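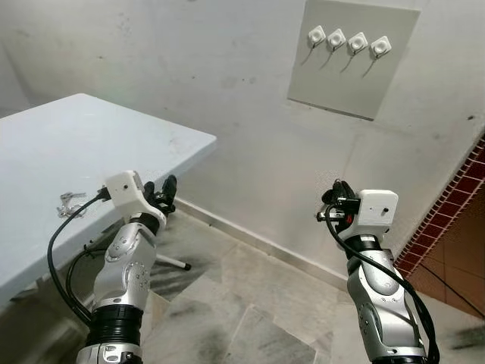 Přemysl Štěpánek

Keys, Checks and Who Does Them: Automation at a Rental Services Firm

Introduction

This report is about one job at Talis, a firm that looks after 80 furnished apartments in Skatinstead for their owners. The job is handling returned keys. I spent my placement there in the spring, when the firm was trying out a two-armed robot on that work, and I wanted to know what the trial changed for the staff who had been doing it by hand.

I chose keys for two reasons. It is a small job with a clear start and finish, so I could follow it from one end to the other. It is also a job that everyone in the office has an opinion on.

Background

When a tenant moves out or a cleaner finishes a shift, the keys come back to the Talis office in the Tridwood building. Someone has to take each set, lay it out, see that nothing is missing, match it to the record and hang it up. If a set is short, someone has to phone the tenant or the cleaner. The log in Cozma, the firm's booking software, showed 3,831 key returns for the year before the trial.

Three people shared the work. They did it between other tasks, mostly in the late morning and again after 4 p.m. None of them had it in their job description. One told me she had been hired for inspections and had "ended up with the keys" when a coworker left.

Returns were supposed to be logged at once. In practice a pile built up and got logged in one go, sometimes the next day. Most of the mistakes I found in the old records were sets entered under the neighboring apartment.

The trial

The robot was set up in a furnished room so that testing would not get in the way at the office. It works at a table. Keys are laid on the tabletop, and each arm has a gripper for picking them up. The task in the trial was to pick up one set, move it to a marked place, and leave the next set where it was.

Two sets close together were harder for it than one. A loose ring with several keys changes shape when it is lifted, and flat blades lie very close to the surface. A key with a thick plastic head was easier to grip, and the staff running the trial learned to turn those sets so the head faced the arm. I think this matters, as it means a person was already adapting to the machine in the first week.
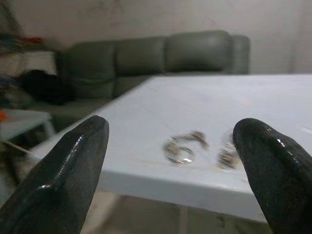

I was present for 100 attempts. In 80 of them the robot finished without help. In the others it missed the ring, dropped the set, or took hold of two sets at once, and an operator had to stop it and put the keys back. I wrote down what the operator did each time. Usually it was a matter of moving the keys a little and starting over. Twice the operator changed the position of the table instead.

These attempts were all made with sets that a person had laid out. I did not see any made with keys straight from an envelope or a drop box, and that is how most of them arrive at Tridwood. The result should be read with that in mind.

What changed for the staff

I interviewed the three people who did the key work and the office manager, for half an hour each. I also sat with them during two afternoon shifts.

The first change was in how the work was divided. One of the three was moved to the trial as an operator. She received two days of training and now sets out the keys, starts each run, watches it and notes what went wrong. She liked the new work better. She also said it was more tiring than she had expected, since she has to keep watching even when nothing goes wrong, and she can't answer the phone while an arm is moving.

The second change fell on the two who stayed. During the trial they had the same number of returns with one less person. The manager had planned for this to last two weeks and it lasted six. Both of them brought it up before I asked. One said he had nothing against the robot, but that for now it had given him more keys and no fewer.

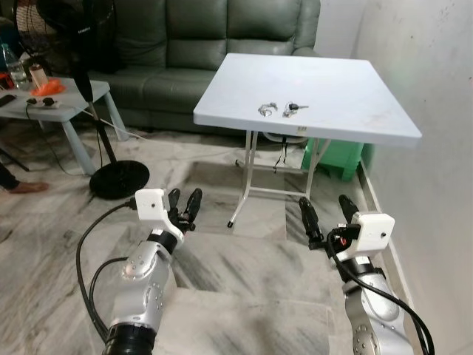
The third change was in the records. The trial needed each set to be logged before it was handled, so the office started doing the same with its own returns. The pile went away within a few days. Mistakes in Cozma went down as well, and this had nothing to do with the arms. The manager agreed with me on this when I showed her the entries. She said they could have made that rule years ago.

Pay did not change for anyone. The operator asked whether the new role would get a new title and had no answer by the end of my placement. She is keeping notes on her hours in case it comes up.

What the staff are worried about

I expected people to be afraid of losing their jobs. That came up once, and only briefly. The key work takes up a small part of each person's day, and nobody thought a position could be cut because of it.

The worry I heard most was about tenants. When someone returns a short set, the person at the desk usually notices while the tenant is still standing there, and it is settled in a minute. If keys go into a tray and are checked later, the tenant is gone. The inspector said she also picks up other things at the desk, such as a leaking faucet or a broken blind, that never make it onto the form.

The other worry was who gets blamed. Under the old way the initials in the log were those of the person who hung up the keys. In the trial the operator's initials went on every run, including those where the robot had put a set in the wrong place and she had caught it. She would like the log to show which was which.

Limits of this report

Four interviews at one firm is a small number. I was also introduced to everyone by the manager, and that may have made some of them careful. I had no access to the cost of the equipment, so I can't say anything about whether it pays off.

Suggestions made to the firm

Keep the rule of logging each set when it comes in, whatever is decided about the robot.

Keep a person at the desk to take keys from tenants directly, and let any later automatic handling start after that first check.

Cover the operator's old shifts if the trial is extended past May.

Add a field in Cozma for runs where the operator stepped in. The manager has asked for this one already and is waiting to hear when it can be added.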